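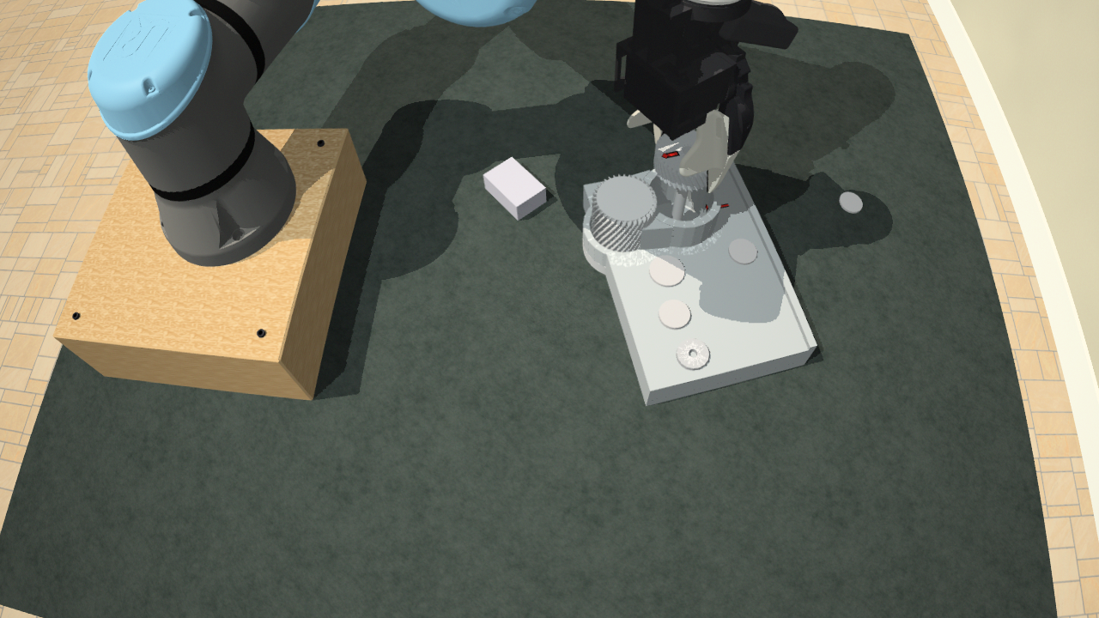
4. Planning the spend

I promised in the introduction that I'd be open about money, so this section is about money. Most papers on gear assembly give you the arm, the gripper and a success rate, and leave you to guess what the authors paid, what they regretted and what's sitting in a cupboard. We're a small group at Clundside with one equipment budget a year, and the order has to go in by the end of September or the money goes back into the general pot. That deadline shaped the study far more than any research question did (sorry, but it did).

4.1 Working out what the job needs before asking for quotes

The task is the one set out in section 3: pick up a gear, carry it over the base plate, lower it onto a short upright shaft and get the teeth to mesh with whatever is already fitted. We built the whole bench in simulation first and ran the job there for most of the spring. I'd love to say this was a grand plan. Lejla Popescu had a spare desktop with a decent graphics card, and we had no robot, so we used what we had.

It did change the shopping list, though, and quite a lot. My first draft had an arm from Betudus at the top, with the longest reach they sell, on the grounds that more reach is always nice. Once the arm was standing on its pedestal in the model, with the base plate a comfortable distance off and the parts spread about, we could see that we were paying for reach we'd never use. The next arm down covered every pose we logged. Ognjen Popescu then went through the logs again with the pedestal moved to each corner of the work surface in turn, and the smaller arm still managed. We took the saving and put it towards the gripper, of which more shortly.

The pedestal itself was missing from my first budget altogether. I had simply assumed the arm would bolt to a table. In the model it's a plain wooden block with bolt holes in the top, and when Ognjen asked me what the real one was going to be I had no answer, and no line for it either. If you're putting together a bid of your own, please go and look for this line now. Ours covers the block, the fixings, an afternoon of somebody's time with a drill and a second block for when the first set of holes ends up in the wrong place.

Loose parts were the other thing I'd priced badly. A job like this eats small bits: discs, gears, spacer blocks, the little ring that rolls under the radiator. We'd budgeted for a single set. We now buy them in bulk from Culby and treat them like printer paper.

4.2 The gripper and the camera, which we argued over for weeks

The gripper was the biggest decision after the arm. Radonjić make a two-fingered one that came in at £2,417 with the standard fingertips, and there was a cheaper model from the same people with a shorter stroke. In simulation the cheaper one was fine with the small gears and hopeless with the big one, as it couldn't open far enough to clear the teeth on both sides. I did try to talk everyone into dropping the big gear from the study. I was outvoted, quite rightly.

So we bought the dearer gripper, plus a spare pair of fingertips. Get the spares in the same order! Delivery is charged per parcel, and fingertips wear faster than anything else on the arm apart from the cables. We'd also advise asking for the drawing of the fingertip before you pay, so you can check it against your own parts. The curved tips suit a toothed rim rather well and a flat disc less well, and we found that out in the model for free.

The camera nearly got cut. It was £590 for a wide-angle unit that would ride near the wrist and look down past the fingers, and there was already a fixed camera on the list watching from the side. Lejla's view was that one good side camera would do and that the money should go on a better light. My view was that with the gripper right over the housing, the side camera would lose sight of the very thing we cared about.

We settled it by rendering both views and training on each in turn (the numbers are in section 5). What swung it for me was just looking at the pictures, before any numbers came in. Figure 2 gives the downward view at a point when a gear is between the fingertips and a second one sits close by it on the base. The rims of the two come close together there, and you can see teeth on both. You can also see the weak points of the idea. The black body of the gripper takes up a good deal of the lower part, there's strong glare on the face of the held gear with dark shade right next to it, and the arm's shadows fall across the green surface on the right. Lejla took one look and said that was her case for the light, made for her, and she had a point.

In the end we bought the camera and a modest lamp, and dropped a second monitor to pay for it. I still think that was the right call, and I say so as the person who had asked for the second monitor.

Figure 2. Simulated downward view past the gripper, with a gear held between the fingertips beside a second gear on the base plate. The small red mark near the middle of the held gear is the only strong colour in the view. 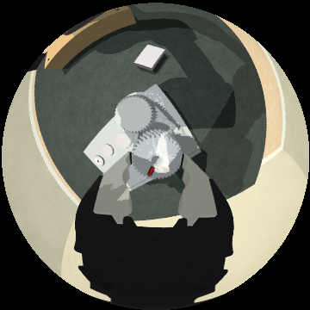

4.3 Costs that don't appear on any quote

I've grouped these by how much they annoyed me.

Insurance was the worst. Our cover for the room was written for benches and soldering irons, and adding an arm meant a fresh form, a visit and a wait. The fee itself was small. The wait ate into the time we'd set aside for fitting, and in planning terms I'd now treat it as the first job on the list, well ahead of choosing an arm.

Next came floor space. A robot wants far more room than its footprint, and you need a way round the back of it that doesn't involve climbing. We'd drawn the bench into the model with bare floor and a wall at one side, and it looked roomy. The real room has a sink. Please put your sink in the model.

Computing time sits somewhere in the middle. Everything in section 5 was trained on Lejla's desktop to begin with, and the electricity came out of a budget that isn't mine, so it never showed up in our sums. When we moved to the shared machines we were charged by the hour, and it took us 43 runs to settle on a setup we liked. A good share of those were runs I should have stopped early and didn't, as I'd gone home. If I were doing this again I'd put a line in for wasted runs and not feel bad about it.

Then there's people's time, which we've left out of the totals as everyone does. I don't have a good fix for that. Ognjen kept a rough diary of his hours on the model, and he'd be happy to share it with anyone who writes to him, though he'd like it known that the long gap in the middle was a holiday.

4.4 What we put off

We split the rest of the list into things that would stop the work if they were missing and things that would only make it nicer. A force sensor at the wrist went into the second group, and I'm less sure about that one than about anything else in this section. Getting a gear down onto a shaft is largely a matter of feel, and in simulation you can read contact forces off for nothing, so it's very easy to build a method that leans on them without noticing. We were strict about it and trained without them, so that the method wouldn't need a sensor we couldn't afford. The price of being strict is in the results table, and it isn't nothing.

A tool changer went the same way, with less regret. So did a second arm, which Betudus offered us at a discount if we ordered both together. We had a lovely afternoon thinking up things for 2 arms to do, and then we looked at the room, and the sink, and ordered one.

The force sensor is at the top of next year's bid. The full price list, with the dates we asked for each quote left in so you can judge how stale it is, is in appendix B.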